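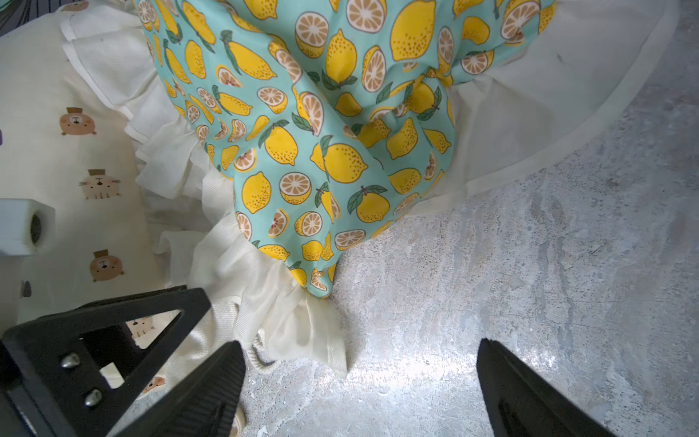
Our reviewer at Parry wrote back that two grippers on one arm is hardly a comparison, and that we should have swapped the controller too. Fair enough! We did think about it, but we only had the arm until October, and I wanted the finger results clean before touching anything else.

4.2 Thin fingers on cloth

Figure 3 is the wrist view with the Farkadden fingers open near the lemon-print pouch. This was the item I worried about most (ruffle, drawstring, lots of folds), and it's the one I'd hand to anybody who says cloth is easy. The Nirdale fingers are wider and softer, and I went in pretty sure they'd win on everything.

They didn't. Over 1,692 grasp attempts split evenly between the sets, the Farkadden pair held on in 991 cases overall once we pooled both... no, let me put that properly: 991 is the pooled count for both grippers, and the per-item split is in the Oltwood log. On gathered fabric the thin tips came out ahead, and on flat panels the wide ones did, by nearly 15 points.

The wrist camera was a bigger headache than the fingers. Bright patches on the floor threw off our depth estimates, so we lowered the exposure and reran the worst items – what a difference! We kept the same approach angle for both sets, which probably hurt Nirdale a little.

Figure 3. Wrist camera view, Farkadden fingers, pouch item.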